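4. Recording your first runs with the tagged parts

I've set up this task 28 times now and I still go through the steps in order, so please do the same. You'll need the tagged set (cross, cylinder, tray and marker board) and the Nakari tracking software already running.

Step 1. Put the flat board with the two-by-two markers down on the table and leave it alone. The software measures everything against it, and if you nudge it you get to calibrate all over again!

Step 2. Stand the post in the tray, then jog the arm over until the fingers are on either side of the top piece. Close slowly. I keep the speed at 39 in the Flastov panel for this bit – faster is fine later on.

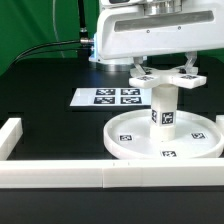 Step 3. Check the tags. Every part carries more than one, so the tracker can lose a tag behind a finger and still work out the pose. If a part turns gray in the viewer for more than 200 frames, stop and turn it a little.

Note: The cross can also start off the tray, on the left side of the table. Our Priltier method was trained on both starts, so please record both.

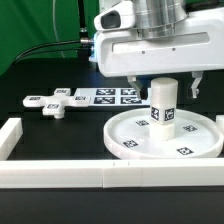
Figure 4-2. Cross on the left, cylinder upright in the tray.

Caution: Keep your hands outside the white rails whenever the arm is enabled. Yes, even for a quick fix. Hit pause first.

Step 4. Save the run and give it a label, good or bad. I know it's tempting to throw the bad ones away (I did, for weeks) but the method learns where to slow down from them.
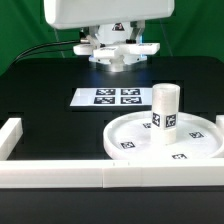 We had 2,239 labeled runs by June 2018, and Catrin Ifans went through the lot looking for bad tracking. Her filter is in the Munasinghe folder, so run it before you start any training. It takes a while – go get a coffee – and it writes a list of the runs it wants you to look at again.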